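私たちについて

はじめまして、Burnoです。小さな電子工作の教室をやっています。古い印刷所の2階を借りて始めたのが8月、机は3台、はんだごては中古でした(1本は初日に壊れました!)。今は棚に基板やら抵抗やらがぎっしりで、部品の種類を数えてみたら400もあって、自分でもびっくりです。

教室でいちばんうるさく言うのは、実は片づけのこと。ユニバーサル基板は重ねて引き出しに放り込まず、黒いスロット付きのラックに1枚ずつ立ててもらいます。立ててあると穴の面がさっと見えるし、取り出すときに隣の板をこすりにくいんですよね。緑の基板が並んでいるのを見ると、私はそれだけで何か作りたくなります。 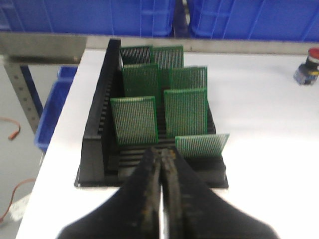
Onni Laaksonenさんからは、家でもラックを使うようになって作りかけの基板をなくさなくなった、ただ今度は作りかけが増えるばかりで困っている、という便りが届きました。わかります、うちの棚も同じです。

講座は1回30分の「はんだ付けひとくち」から、ラジオを最後まで組むAhonenコースまであります。手ぶらで大丈夫、袖の広い服だけ避けてきてくださいね。見学もいつでもどうぞ。入口の呼び鈴は弱いので、長めに押してください。

Burno 主宰 Simão Moreira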